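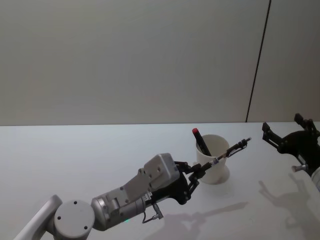
Miroslava Vasylenko wants to know why I'd bother with a pen cup at all when a drawer does the same job. Fair question. Long answer, sorry, typing this between two other things.

Drawer = graveyard. That's it, that's the reason. I had a drawer in the Flerkville apartment for years and every pen that went in came out dried up or not at all.

Cup on the table, pens in the cup. If I can see it I use it. If I use it I notice when it quits on me.

Rule one: almost nothing lives in there. A marker for boxes and labels, a pen for everything else. The second you let a third one in, it brings friends. Then there's a ruler. Then scissors. Then you're digging.

Rule two — plain cup. Off-white, no slogan, no little compartments. I tried one of those divided Pichon organizers and the compartments just filled up with paper clips and one sad battery.

A base that flares out a bit helps too. Tall skinny cups tip over the minute you lean a marker in them, ask me how my Wulside desk got its stain.

Marker caps: I like red ones. Black marker, black pen, both grabbed in a hurry, guess which one I signed a birthday card with last November. Red cap fixes that. Put it cap up so you can see it.

(yes I know some people say store markers flat. Mine leans in a cup, it still writes, I'm not losing sleep)

ok the pen. People always ask about the pen. I'm not picky about brand. I want a clip, a bit of metal on it so it has some weight, and black ink. Thats the whole list.

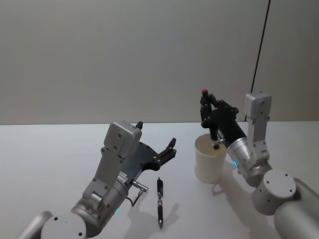

Black pen, black clip, silver band. Out on the white table.

Pens on the table are allowed while I'm working, btw. I'm not a monster. End of the day they go back in the cup. Takes two seconds and the table is clear for the morning.

White table was a good call for this. Dark pen on a dark desk, you'll be patting around for it like you lost your glasses. On white you can't miss it.

Hélder Vieira counted every pen in the Risesora supply closet once. 943. He says he tested them all too and gave up on most of them before lunch. So that's what happens with no cup and no rules, you get 943 pens and you borrow one from the front desk.

Anyway go dump out your pen cup tonight. Scribble with each one on the back of an envelope. Doesn't write on the second try, it goes. Dont put it back "just in case" — I see you.

More on the paper clip situation when I have the energy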